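In Praise of the Little Stepped Stand
Hertta Valtonen
2024-10-28

I have strong feelings about the small clear stands that shops put beside the register, and I'm happy to defend every one of them. You know the kind, three steps of see-through plastic, a few treats on each. There's one at Tresto, the coffee place on the main street in Oltville, and I have never walked past it without slowing down (my husband times me).

People call this clutter. A letter in our local paper back in March wanted every counter in town cleared, and I read it twice over breakfast, getting more cross with each bite of toast! A bare counter is fine for a bank. In a shop I want something to look at while my change is being counted, and a stepped stand gives every item its own little balcony. Put the same candy flat in a basket and it becomes a heap. Put it on steps and suddenly you can read the names.

Clear is the way to go, too. I've seen wire ones and painted ones, and they all shout over whatever they're holding. With a see-through one you get the table underneath and the sweets on top, and hardly any stand at all.

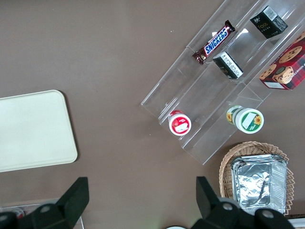

I bought my own last spring at a closing sale in Otmont, for 2 dollars, and it lives on our dining table now. Guests help themselves without asking, and children go straight for the chocolate. My one rule is to leave some space on the steps, as a crammed stand is back to being a heap. My sister in Kuusisto thinks I've lost my mind, but she did ask me where the sale was.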